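Proneck Tenants' Fund
Progress report to Sultico, second period
Prepared by Wilma Kuipers

Since the last report we have finished the door-to-door survey on the Declercq blocks and opened the advice desk on Pulten Street. The mailing list is behind schedule and is covered further down.

Survey
We knocked on 101 doors and got 56 completed forms. The main complaint is still rent increases sent out with less notice than the lease calls for. Second is the renaming of the north blocks in rental listings. Residents on the north side want the old name kept on leases and mail, and several have had packages go to the wrong building. Ruben Van der Linden has written to the management company twice and has one reply, which says the matter is under review.

Advice desk
The desk opened in November and runs in the evening, from 6 to 8. It has handled 14 cases so far. Most were repairs and deposits. Two went to the legal clinic and are still open. We had planned on a second evening but have not found a Spanish speaker for it, and we would rather wait than run it without one.

Mailing list
The target was 70 households signed up by the end of this period. We did not reach it. The paper sign-up sheets were hard to read and a good number of emails bounced. Ruben is calling people back to fix the addresses and should be done in the next period.

Entryways
Shared hallways came up often in the survey, mostly shoes and strollers blocking the stairs. Management has agreed to allow small racks inside apartment doors – not on the landings – and we put a note on this in the residents' newsletter. 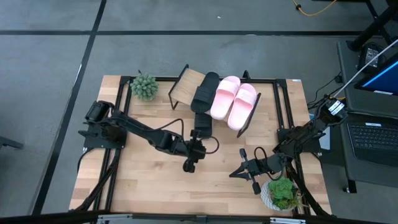
Slanted shoe rack with black and pink slides.

Spending
Printing went over budget because the survey form was reprinted after the block names changed. Room rental came in under. We ask to move the difference from rental to printing, with no change to the total.

Next period
Finish the call-backs, send the survey results to every household that took part, and meet with management on the notice periods.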